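The Vomach Trail Low, one month in

I bought the Vomachs in July, after swearing to my sister that I was done with shoes for the year. They were 78 dollars on sale, down from a number I refuse to type, and they came in a color the brand calls Oat. On my feet it reads as hospital hallway.

The old Vomach Low had a stiff heel and a tongue that slid sideways by lunchtime. They've sewn the tongue down on both sides now and swapped the plastic heel cup for suede, so it looks like a nicer shoe and feels like a slipper with ambitions. The outsole is the same as before. If you hated it on wet tile last time, you will hate it again.

Sizing is odd. I wear a 7 in everything from Jernov and went half up here, on the advice of Colette Picard, who has owned three pairs and still complains about all of them. She was right. The toebox is short, and the laces are long enough to moor a boat.

Aiguo Liao asked in the comments if they beat the Avel runner. For walking, yes. For running I couldn't tell you, as I last ran in order to catch a bus.

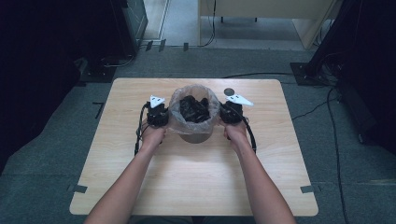
My own gripe is the packaging. Every pair comes with two dust bags, a spare insole, a card about the journey of the suede, and enough tissue to wrap a lamp. I kept the insole. The rest went the way of everything else in this hobby, into the bin.

Next up is the Saragih high-top, if it ever ships. The run is 1,950 pairs and I'm told one of them is mine.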